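Subject: [residents-list] Re: Shared kitchens and common rooms -- revised terms of use
Date: 3 December 2025 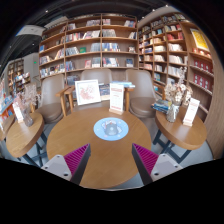 Round wooden table with the kettle or teapot decal

To all subscribers,

The Housing Office thanks those residents of Plollau House and Killura Court who wrote to the list about the revised terms of use for shared kitchens and common rooms. Several messages raised the same points, and this reply is intended to answer them together. The message that drew the most responses is quoted below, with our answers placed after each part.

> The draft says that a kitchen may be reserved for up to 90 minutes.
> Does this include the time needed to clean up afterward? On our
> floor, people have always treated cleaning as separate.

Cleaning is included. A reservation ends when the kitchen is ready for the next household. Residents who expect to need more time may reserve two periods in a row, provided that the second is still open at noon on the day before. The Office considered a longer standard period, but the evening hours at Plollau House are already fully reserved on most weekdays.

> It is also unclear whether small items such as tea, sugar and dish
> soap are to be supplied by the Office or by the floor. The old terms
> said the Office. The draft says nothing.

The omission was an error. The final text will state that dish soap, sponges and paper towels are supplied by the Office, and that food and drink of any kind are supplied by residents. Each floor may continue to keep a shared fund for this purpose if it wishes. The Office does not hold or audit such funds and cannot settle disagreements over them.

> Finally, I would ask the Office to reconsider the rule on personal
> furniture. Many of the chairs and small tables in the common rooms
> at Killura Court were brought by residents, some of whom have moved
> out. If these are removed, the rooms will be nearly bare.

The Office has reconsidered this rule. Furniture left by former residents will remain in place where it is sound and does not block an exit. Our building services contractor, Stullex, will inspect the common rooms in both buildings and attach a numbered tag to each piece that is to stay. Pieces without a tag after the inspection will be moved to the basement store in the Bech wing, where they may be claimed for 20 days. Upholstered items must carry a fire safety label -- without one they cannot be kept in a common room, whatever their condition.

Framed pictures, lamps and other small belongings are not covered by the furniture rule. Residents may leave them in common rooms at their own risk. Items should not be fixed to walls with nails or screws.

Two further matters were raised in separate messages.

Quiet hours in common rooms will begin at 10 p.m. on all nights, as at present. The draft gave a later time for Fridays and Saturdays at Killura Court only, and residents on the ground floor objected. That change has been withdrawn.

The annual contribution toward shared spaces has not been increased. It remains at $70 per household and is due in February with the regular rent payment. Households that joined during the autumn will be charged half of this amount.

The final terms will be sent to this list and posted beside the mailboxes in each building. Residents who need a printed copy, or a copy in large type, may request one at the front desk or by calling extension 894. Further comments on the text may be sent to the list until the end of next week -- comments about a particular household should be sent to the Office directly and not to the list.

Housing Office
Plollau House and Killura Court

--
You are receiving this message as a subscriber to residents-list.
To leave the list, send a blank message with the word "unsubscribe" in the subject line.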